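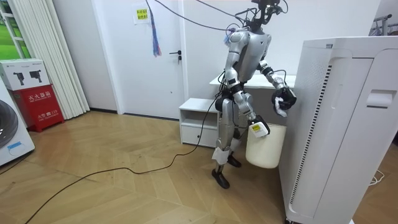
A woman in the second row at Cerkuvetti put her hand up before I'd even said hello and asked me if she was supposed to throw out her sourdough starter, because it had gone gray on top and smelled like nail polish remover. So I'm starting with her question every time now, she earned it!

Answer for her: no. Pour off the gray liquid, keep a spoonful from the bottom, feed it twice a day until it perks up. (If there's pink or orange in it, or fuzz, then yes, out it goes. SAY THIS SLOWLY, people write it down wrong.)

Slide 2. My own first loaf. I baked it in December in an apartment where the kitchen never got above 60, and I followed the book, which said four hours. Four hours! It came out like a hockey puck and I ate it anyway, with a lot of butter. Pause for the laugh, if there is one.

Then the temperature thing. Watch the dough and let the clock go. Mine took 23 hours in that kitchen. Same recipe in my sister's place in July was done before lunch.

Slide 3, flour. I get asked about brands, so just say it: I use Ehlers whole wheat for feeding and whatever's on sale for the bread. The Netora rye is lovely but it's a splurge, and a starter doesn't care. Pass the two jars around here. Lids ON this time.

Slide 4, the discard. I kept a tally one year and made 309 pancakes out of the stuff, which is too many pancakes. Crackers are better. Recipe's on the handout, 39 minutes in a low oven, and yes I know that's a weird number, at 40 mine burn.

If we're short on time skip the slide on scoring and go straight to the crumb photos. Somebody always wants to argue about big holes. I like small ones, the jam stays put.

Questions till 8:30, then they need the chairs. Jars of starter are by the door, take one, and feed it when you get home, tonight, before bed.

Print this page
E-mail this page

Recent talks
Pickles without a recipe
What I learned at the Mirkerora bread fair
Butter, salted or not
Keeping a starter alive on vacation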